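Burger build layout, first full table (pics at the bottom)
Robotics Club forum > Team projects > Food Task

plarell_pilot
Started: 4th December

OK so we finally have a layout I'm excited about! For anyone who skipped the last two meetings, our team picked the burger build for the end of term demo. Arm has to pick from the bins, stack on the tray in the middle, and let go without launching anything. We're running the Plarell controller with the leader arms, and we have three weeks of lab time if you count the one with finals in it.

Current plan is buns on the left, patties and tomato on the right, lettuce and cheese at the back. Tray goes in the middle with paper on it. I want to freeze this and start recording practice runs. Thoughts before I put tape marks down?

gearmuncher
Love it. Tape it. We changed the layout 7 times for the sorting task and every single time we had to throw out good runs.

hex_and_washer
Please don't tape it yet! I have no problem with left and right, it's the tomato. The slices stand in front of the patties in the same bin, so coming in from the front you're reaching over tomato to get meat. I'd swap them or give tomato a bin of its own.

plarell_pilot
But the order we build in is bun, patty, cheese, tomato, lettuce, bun. Patty is the first thing out of that bin either way. I tried the approach by hand and coming straight down from above clears the slices if you keep the wrist vertical.

hex_and_washer
By hand, sure. Your hand bends in places the arm doesn't. I'm only saying try it on the arm 4 times before anyone reaches for the tape.

mildly_torqued
Siding with hex on this one, but I also think it's kind of a great problem to have?? Last year's demo was foam cubes. I'm so happy we get to argue about tomatoes.

Question about the buns. Are we using the seeded ones for tops and the plain ones for bottoms, or does it not matter for scoring?

plarell_pilot
Doesn't matter for scoring. I'd still like seeded on top, it looks right. Seeded ones are in the front row so whoever is driving, grab from the back first and save the front for last.

gearmuncher
Wait, that's the same reaching-over thing hex was complaining about, only with bread.

plarell_pilot
...fine. Yes. OK. We test both bins on the arm Monday and nobody tapes anything. If reaching over is bad I'll turn the bun bin around and swap the tomato.

sallorska_fan
New member here, joined after the Sallorska workshop and this thread is making me so excited for Monday. Can freshmen drive? And does the paper stay on the tray? Seems like it would slide when the bottom bun lands.

mildly_torqued
Anybody can drive! Sign up on the sheet by the door. Paper is up for debate, I'd put a dab of tape under each corner and see how it goes.

hex_and_washer
Could you post what the table looks like so people can plan their grabs before Monday?

plarell_pilot
Yep, these are from today.

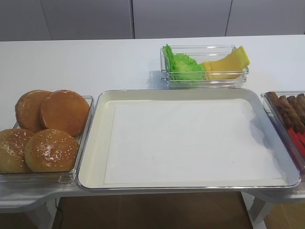
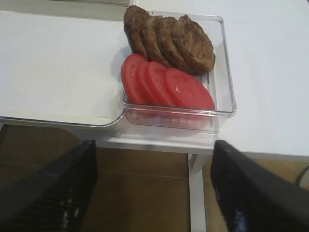
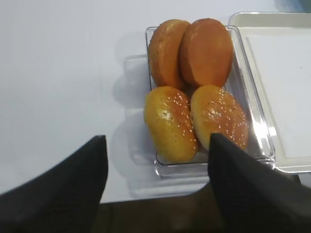 Burger task: the whole table first, then the patty and tomato bin, then the buns.

gearmuncher
Oh those tomato slices really do lean. I'm switching to team swap.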